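4.2 Collision checking inside the container

The planner described in Section 3 treats the table, the walls and the second arm as fixed shapes. The container needs different handling, as its pose changes between trials and the gripper has to work below its rim. We fit a box with five thin faces to the depth points at the start of each trial and pass it to the planner as an obstacle with an open top.
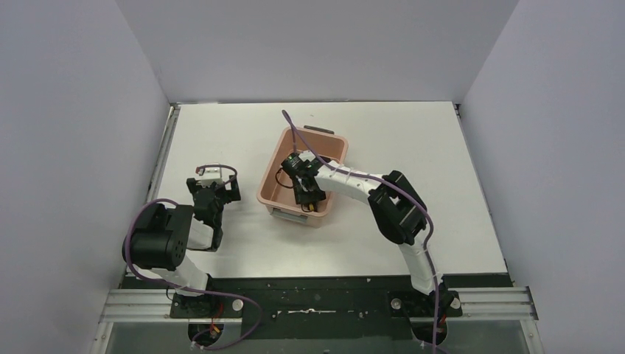 Gullby, 23rd December
Figure 3. Right arm reaching into the pink bin, with the left arm folded clear of it. The bin is turned at an angle to the table.

In the first version of the software the rim was padded by 15 mm on every side. This kept the forearm safe but ruled out most grasps close to the inner walls. We now use two margins. The forearm and elbow keep the full 15 mm, while the gripper is allowed within 3 mm of a wall once its centre is below the rim. The change is made in the planner's configuration file and needs no new build.

Cables are not part of the arm model supplied with the Zistley driver. Essam Ashour added a chain of spheres along each forearm to stand in for them. The spheres make planning slower, and we limit each query to 40 ms before falling back to the last valid path.

We ran 151 trials with the new margins. Failed queries were logged with the fitted box and the joint angles, so that each could be replayed offline in the Verhoeven viewer. Most came from a poor fit at the handles, where depth points outside the bin pulled the end faces outwards. Section 4.3 deals with this case.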